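Kvam Introduces Tutimance Decorative Glass Range for Kitchens and Bathrooms

Borkdale, Sat 4 September — Kvam, a maker of decorative glass for the home, has added a new range of printed wall panels to its catalog. The range, called Tutimance, is made up of six designs and may be ordered for kitchens, bathrooms and utility rooms.

Each panel is cut to the customer's own measurements, up to a maximum length of 2800 mm and a maximum height of 800 mm. Cutouts for outlets and switches are made before the glass is toughened, and must therefore be marked on the drawing at the time of order. Changes cannot be accepted after that point.

The designs draw on river stone, frost and plowed land. Five are printed in full color on the back of the glass. The sixth, Jiltska, is a plain gray-green with a fine pale line running along its length, and was the design most often requested when samples were sent out to kitchen fitters in July.

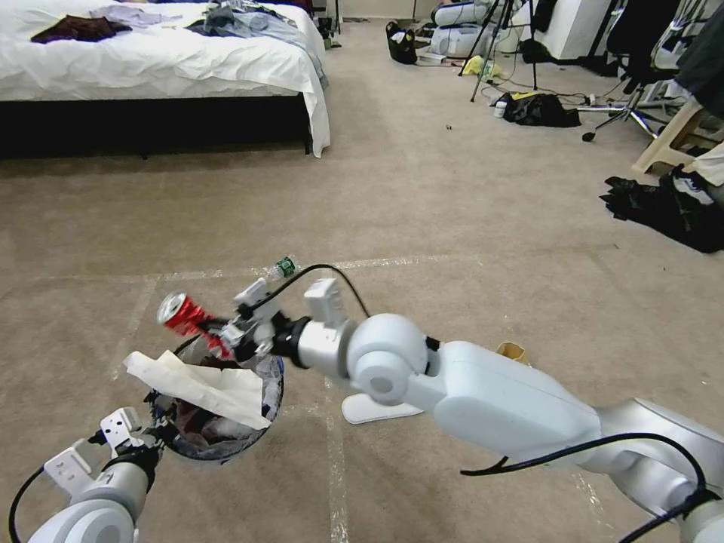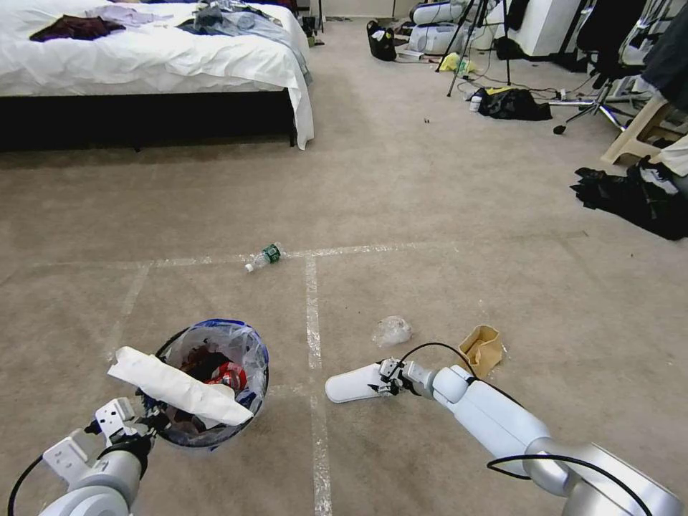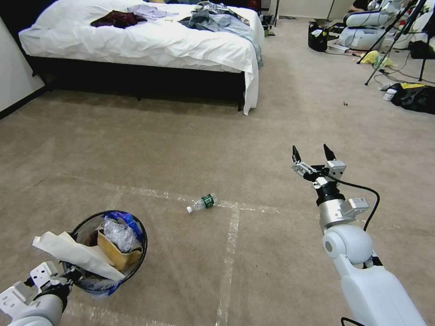
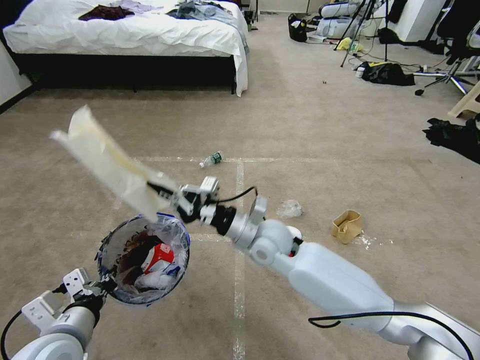 Helge Sjögren wrote after receiving the samples that the Jiltska panel kept its color well under warm lighting, and asked that the same shade be offered in a matte finish. A darker version would also be welcome, the letter added, for kitchens with pale cabinets and little natural light.

Kvam has confirmed that a matte finish is under review. No decision has been made on a darker shade.

Sample requests for the range reached 2137 by the close of the preview period — more than the company had planned for — and a second set of samples is now being printed. Fitters still waiting for theirs do not need to apply again.

Panels are supplied with polished edges and a fitting guide. Adhesive is sold separately. Existing Kvam designs remain available, and orders already placed are not affected by the new range.

Trade customers may request the Tutimance price list and drawing template from the Kvam sales office in Borkdale.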